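**Mesdale breakfast tray, cream rim**

We love this tray! It's shallow enough to slide under a low shelf, the rim gives your fingers something to hold, and the light tan base goes with pretty much any bowl you own (we're partial to bright ones). Inside it measures 32 cm across, so there's room for cereal and a slice of toast on the side. 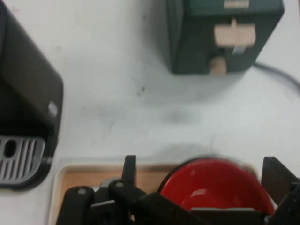 *Mesdale tray with a red bowl, coffee machine and green appliance nearby.*

Wipe it with a damp cloth and let it air dry. Please keep it out of the dishwasher. Katia Caruso in our Durngate shop has carried hers up to the balcony every morning since September and still raves about it.

- Length: 55 cm
- Width: 32 cm
- Sold singly or in a set of 2
- Bowl not included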